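March, Canex site, washroom rounds

Third week with the robot on the toilets. Started at 17 past again, after the early shift had cleared out. Job 3807 in the Stasent log.

Araba Agbeko now writes the round sheet instead of doing the bowls. She says her knees are better for it but the morning is more broken up, as she gets called back each time the arm stops and waits. Three stops today. She wants the alerts sent to her pager and not to the desk. Agreed, will ask Bustari.

Brush work: right gripper holds the handle, left hand stays clear of the tank. Keep the lid fully up before it starts. Grip force left at 200, do not change it without telling the cleaners.

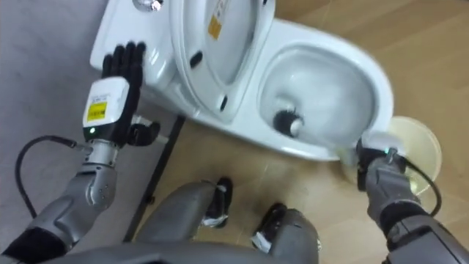

Still to settle is who signs the sheet. The cleaners used to sign for their own rooms and don't like putting their names to work they only checked. Aryee form has one box. I'd add a second, "checked by", and leave the first for the machine number.

Hours unchanged so far. Araba asked me to get that in writing, have passed it up.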